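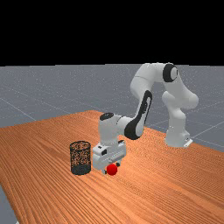

Sneha Tiwari asked at the April review whether a set of examples gathered entirely in simulation could be large enough and varied enough to train on, and whether the project would know the difference between a poor example and a merely slow one. The two points were recorded as open questions. The present report answers the first in part and the second in full.

Prutum Program – Interim Progress Report
Work Package 2: Collection of Demonstrations
Submitted Tue 11 August

1. Status

The work package covers one task: a simulated arm picks up a small red ball from a tabletop and places it in a mesh basket. Operators at the Clundoder site guide the arm by hand controller, and each attempt is stored as one episode with joint positions, gripper state and rendered views.

At the close of the reporting period, 781 episodes had been recorded. Of these, 676 passed review and have been added to the training set. The remaining 105 were set aside and are discussed in section 3. The grant agreement called for 400 accepted episodes by this date, and that milestone has therefore been met.

2. Method of collection

Each episode begins with the arm in a fixed rest position. The ball and the basket are placed by the scene generator within limits agreed with the Fakholm group, who will carry out the training. The operator has no control over placement and may not restart an episode once it has begun.

During the first weeks the limits were set too narrowly. Ball positions clustered on one part of the table, and a trial model trained on those episodes did poorly when the ball was moved elsewhere. The limits were widened in June. Of the accepted episodes, 213 were recorded before that change. They remain in the set but carry a separate tag so that Fakholm can include or leave them out.

Placements with the ball close to the basket have proved the most demanding for operators. The hand has little room on that side, and a small error on the way down can push the basket. Operators now practice these placements before each session. 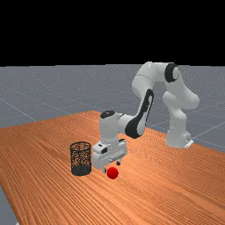 Figure 2. Gripper open above the ball, with the basket to its left.

3. Review and rejected episodes

Every episode is replayed by a reviewer other than the operator who recorded it. An episode is rejected if the ball leaves the table, if the basket is knocked over, or if the recording is incomplete. Slow episodes are kept. Pauses and small corrections near the ball are considered useful to the learning system, and the reviewer marks where they start and end.

Most rejections came from incomplete recordings. The fault was traced to the Gashaw logging tool, which dropped gripper readings when two sessions were saved at the same time. A corrected version has been in use since July and the fault has not come back. Affected episodes cannot be repaired and will not be counted.

4. Matters for the funder's attention

Staffing at Clundoder was one operator short for five weeks. The schedule was held by moving review work to the mornings – an arrangement that ended when the post was filled.

The question of variety is only partly settled. Lighting and table surface have stayed the same throughout, and we ask for approval to vary both in the next period within the existing budget.

5. Next period

Collection will continue under the wider limits. The accepted set will be frozen and delivered to Fakholm at the end of October, together with the reviewer notes and a written description of the file layout.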